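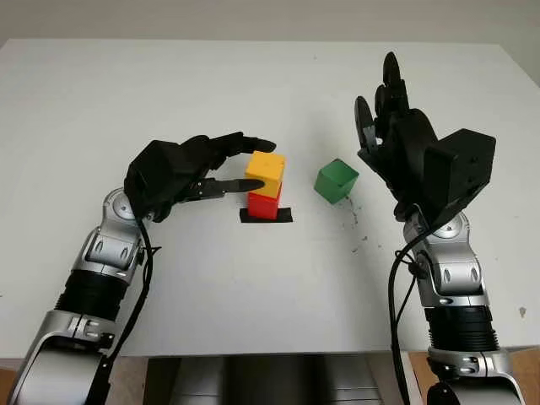 2. Block stacking: data collection

Progress report to Blackwood, period ending Feb 9, 2021
Prepared by Saulius Lepik, Clillden

Collection for the stacking task began in December and is still under way. The task uses three cubes -- red, yellow and green -- on the white table, with a small black mat as the target. The red cube goes on the mat and the yellow one on top of it. Green is last. Both arms are driven by an operator, and either hand may be used for any cube.

We have roughly 4000 recorded attempts on disk. Review is slower than recording. One reviewer can get through 50 attempts in a morning, and each one is marked as kept, kept with a note, or dropped. Most of the dropped ones are cases where the operator paused for a long time with a hand close to the cube. We keep attempts where the yellow cube ends up a little off center on the red one, provided the stack stands.

Changes since the last report:

Operators now start with the cubes turned at different angles. Early recordings had them all square to the table edge, and the model trained on those did poorly on anything else.

The hand that is not working is held up and clear of the cubes.

File names follow the Idport scheme. The older files still have to be renamed.

Problems: we lost 2 days to a fault in the left thumb, now repaired. Cable routing on both arms needs another look before we move to faster motions.

Next period: finish the review, retrain, and run 40 test trials on the full stack. The Clasico storage invoice will come separately.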